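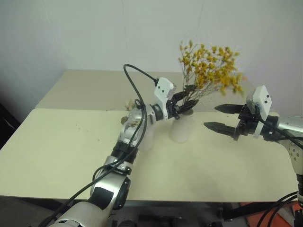 Worku asked whether the dried stock should be kept in water at all, and whether the frosted cups are tall enough to hold a full bunch upright. The first point is settled: dried stems are to be displayed without water. The second remains open and is the main subject of this entry.

October 2025
Entered by the Display Workroom, Pletden

Subject: small table arrangements, yellow dried flowers, translucent cups

The yellow bunches have very small blossoms and thin, wiry stems. The heads spread well to one side, and most of the weight sits above the rim. A small cup with slightly tapered sides gives limited support. When a bunch is placed off center, it leans toward its fuller side and the cup may tip.

The cream tabletop and white wall are to be kept as the standard setting for all trials. The yellow reads clearly against both, and a lean is easy to judge against a plain wall.

Procedure adopted for the present series:

Bunches are to be held by the stems only. Blossoms shed when pressed, and shed material is to be swept up before the next trial. Stems are to be tied once, low down, with plain cotton thread. The ends are to be trimmed level so that the bunch rests on the bottom of the cup. Lower the bunch straight down and turn it slowly until the fuller side faces the wall. Release only when the stems have met the rim.

A layer of dry sand was tried in cups from the Pillis order. The sand improved stability but shows through the frosted wall as a dark band, and two colleagues objected to its appearance. White gravel has been requested as a substitute. Clear glass beads were considered and set aside on grounds of cost.

Stock position: the Pillis order was for 231 cups, of which 24 have been set apart for trials. The remainder are to stay in their cartons. The Gondthorpe tables require 102 finished arrangements, to be delivered in December. Thread and flowers are sufficient for that number. Gravel is not.

Outstanding: confirm cup height with Gondthorpe. Decide whether the tie should be visible through the cup. Relabel the lower flower shelf, where the yellow and the cream bunches have been mixed.

Comments

Gondthorpe: The present cup height is acceptable to us. Please keep the tie below the rim.

Worku: Would a shorter cut not solve the lean without gravel? I would like to see one trial at three-quarter length.

Pletden: Agreed. The shorter cut will be added to the series.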